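Support > Arm kits > Tickets > 1274

Ticket 1274 — Guvum pick-and-place kit, arm pauses above the toaster
Opened January 11, 2023 by Wesport test room

We have rented the kit from Skasex since May. When the arm must take the bread slice, it stops for 2 seconds and shows code 207. The toy banana and the foam cubes give no error.

1. Table layout, top view, as your form asks. 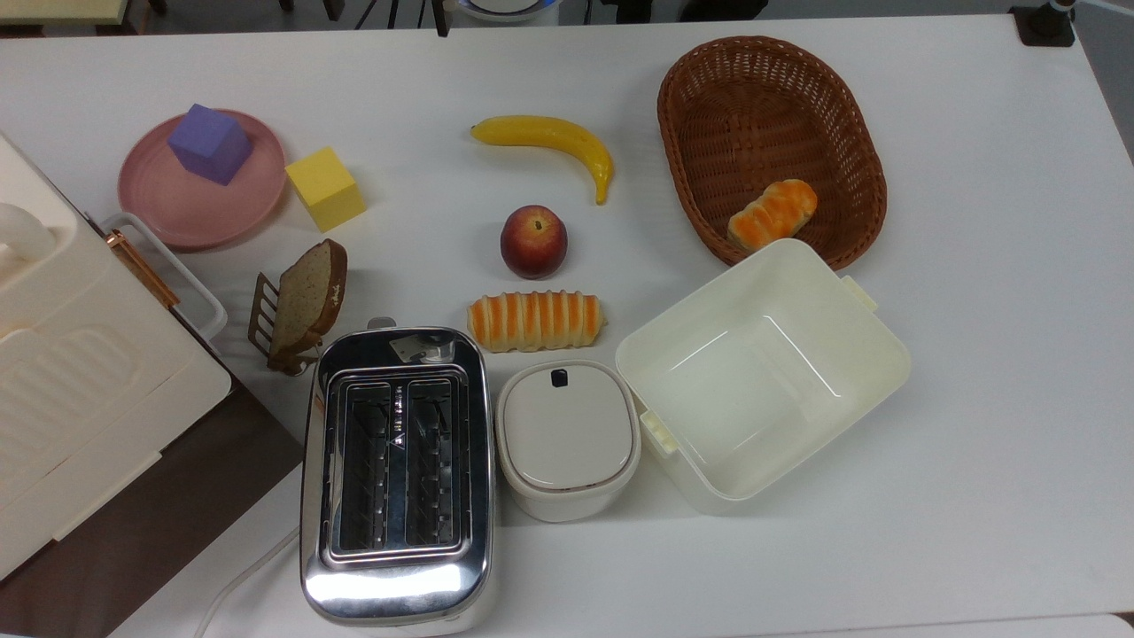 2. Restarted the controller. Same code.

3. Lowered the speed to 300. The code comes less often, but it comes. Arm near the bread and toaster, blue light on:
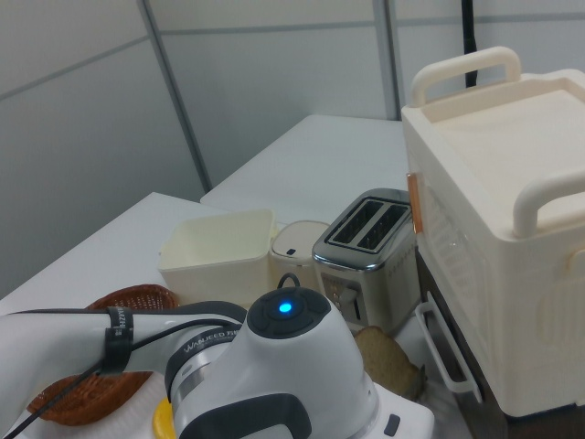

4. Reply from Sönmez support: shiny metal can confuse the depth reading. Please turn the toaster or cover its side with matte paper, then recalibrate.

5. Will try the paper first — we prefer to keep the layout. Ticket stays open.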